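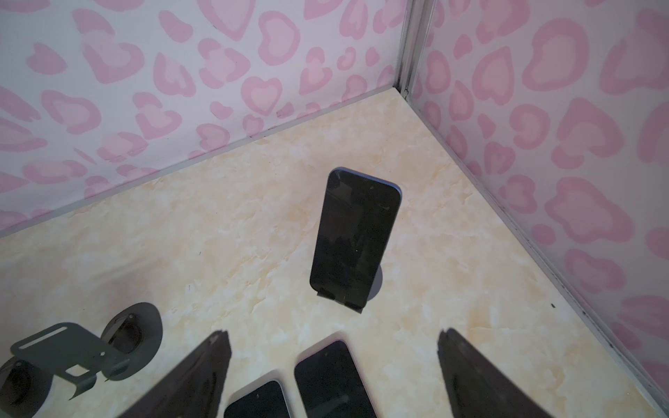

Phones & Plans > Switching Carriers

Keep old number or start over?
Posted 11/30/25

kidus_h
My Cindley contract ends in March and I'm looking at Flulby. Same data, $37 a month instead of $50. Has anyone moved a number over to them? I've had mine since college and the bank, the dentist and my mom all use it.

tsimiyu
Did it last year. You need the account number and the transfer PIN from Cindley. Don't cancel first or you can lose the number.

Imani Swai
I'd get a new number. I was getting spam calls all day on the old one and now I get none.

tsimiyu
That's fine until you're locked out of your bank because the code goes to the old phone.

Imani Swai
I changed those before I switched. Took one evening.

njoroge_b
Mine took 72 hours to go through and I couldn't get texts for part of it. Start it when you don't need the phone for work.

kidus_h
72 hours is longer than I wanted. Is the $37 before tax?

njoroge_b
Before. My bill is $42.

kidus_h
OK, still cheaper. I'll keep the number and ask Cindley for the PIN.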